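Keeping One Room Warm: Home Heating and Comfort in Older Housing
Speaker notes, Hukside Housing Office, winter information session
Length of talk: 45 minutes, with questions at the end

Opening

Welcome the audience on behalf of the Housing Office. Confirm that everyone has a copy of the handout and that the sign-in sheet has reached the back row. Mention the exits and the location of the restrooms.

State the purpose of the session. Many homes in Hukside were built before wall insulation was common practice, and a large share of them are rented. The talk concerns what a household can do in such a home during a cold season, what a property owner is expected to do, and what assistance the office can offer through the Trullomik program.

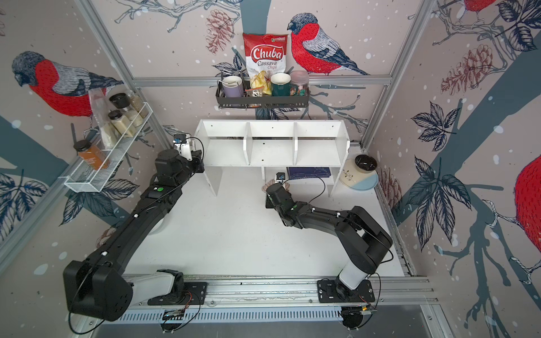

Page last changed: April

Slide 2. Why one room

Explain that the advice begins with a single room. Heating a whole house to an even temperature is the usual goal in new construction. In an older house it is often beyond the household budget, and residents end up with every room slightly too cold. The office recommends choosing the room in which the household spends its evenings and bringing that room to a comfortable temperature first.

Be clear that the remaining rooms still need some heat. Unheated rooms collect moisture, and pipes in outside walls may freeze. Doors between the warm room and a cold bedroom should be kept closed during cooking or when laundry is drying, and the bedroom should be aired for a short time each morning.

If asked which room to choose: an interior room, or one with only one outside wall, is generally the better choice. Rooms over an unheated garage or porch are the hardest to keep warm.

Slide 3. Walls and wall coverings

Residents frequently ask whether wallpaper makes a room warmer. Ordinary wallpaper adds very little. A paper with winter birds and pinecones may make a room feel more pleasant in the dark months, and that has its own value, but the wall behind it will lose heat at much the same rate as before.

Describe the signs of a cold wall: paper lifting at the seams, gray or black spotting in the corners, a musty smell behind furniture. Advise residents to keep large furniture a hand's width away from outside walls so that air can move. New paper should never be hung over mold. The wall must be cleaned and dried, and the source of the moisture found, before any decorating begins.

Tenants should obtain written permission before removing old wall coverings. Old paint underneath may contain lead. The office keeps a list of approved testing services and will provide it on request.

Slide 4. Windows and doors

Spend the most time on this slide. Drafts account for the greater part of the complaints the office receives in winter, and most can be reduced without special tools.

Begin with the simple test. On a windy day, hold a strip of tissue paper near the edge of the closed window and move it slowly along the joint. Where the paper moves, air is coming in. Mark each place with a piece of tape and treat the marked places first.

Weatherstripping should be applied to a clean, dry surface. Foam strip is inexpensive but flattens with use and may need to be replaced the next season. Rubber strip costs more and lasts longer. For the bottom of a door, a brush sweep is preferred where the floor is uneven.

Remind the audience not to seal a window that serves as an emergency exit, and not to block the air supply to any fuel-burning appliance. Repeat this point. It is printed in bold on the handout and should also be spoken aloud.

Slide 5. Floors, feet and clothing

Comfort depends a great deal on the floor. A person seated for several hours over a cold floor will feel chilled even where the thermostat shows a reasonable temperature. A rug with a dense pad underneath makes a clear difference. Thick socks or lined slippers are among the least expensive measures in the whole talk, and older residents should look for a pair with a firm, non-slip sole to reduce the risk of falls.

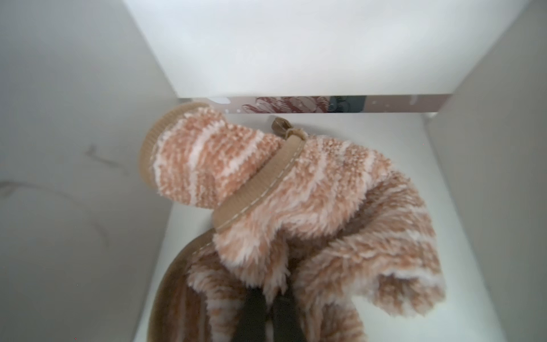 Several light layers are more useful than a single heavy one, as they can be adjusted through the evening. Anyone using an electric blanket or heating pad should inspect the cord at the start of each season and should discontinue use if the cord is worn or the plug becomes hot.

Portable heaters must stand on a hard, level surface, clear of curtains and bedding, and must be plugged directly into a wall outlet. They should be switched off before the household goes to sleep.

Slide 6. The Trullomik program

The program served 152 households last winter. Eligible households may receive up to $700 toward weatherstripping, door sweeps, window film and minor repairs. Each household receives 2 visits, the first to assess the home and the second to check the completed work.

Both renters and owners may apply. A renter needs the owner's signature for any work that alters the building. Window film and rugs do not require a signature. Applications are reviewed in the order received, and an incomplete form is returned by mail with the missing items marked.

Do not estimate waiting times from the podium. Refer the question to the intake desk, which has the current schedule.

Slide 7. Questions

Take questions from the floor for ten minutes. Questions about a particular lease or a dispute with an owner should be directed to the tenant services desk, where they can be discussed in private.

The intake desk is open until 6 p.m. on Friday. Large-print copies of the handout are on the table by the door, along with application forms and return envelopes.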